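How Do You Go Shopping for a Robot?

Have you ever saved up for something big? Maybe a bike, or a really fancy set of paints? Then you already know a lot about my job! I help people plan what to buy when their workplace wants a robot. It's like making a birthday list, only with a lot more math.
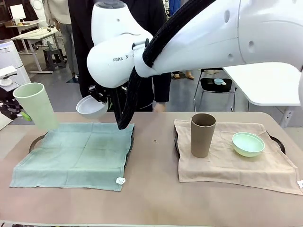
Words by the Robot Shopping Desk at Hatum Kids

Lots of people think you just pick a robot arm, pay for it and go home. I wish! An arm by itself is like an arm with no hand. You need a gripper on the end to hold things — a bowl, say — and the gripper is often sold separately. Then come the cables, the computer, a good strong table, and cups and trays and cloths for the robot to practice with. (Those last ones are the cheap part. Phew.)

So I start with a list. When I helped a workshop in Brodorano, my first list had 11 things on it. By September it had 20! I'd forgotten spare finger pads, which are the soft bits that touch whatever the robot picks up. Pads wear down, a bit like the eraser on your pencil, so you want extras in the drawer.

Next I ask, "What will it do all day?" Setting out cups and bowls is a very different job from lifting car doors. If the things are small and light, you don't need a giant arm, and the money you save can go toward a second one. Two arms can share a table, but you have to plan the space so they don't bump elbows! 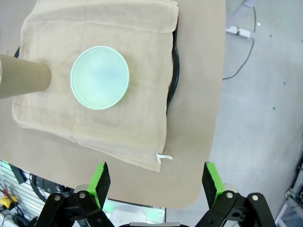

Green pads on the gripper fingers, with a napkin and a round lid on the table.

My last question is about people. Somebody has to learn how to run the new robot, and lessons cost money too. I put them on the list right under the table.

Want to try it? Choose a job at home you'd give to a robot, then write down everything it would need. Start with the hand!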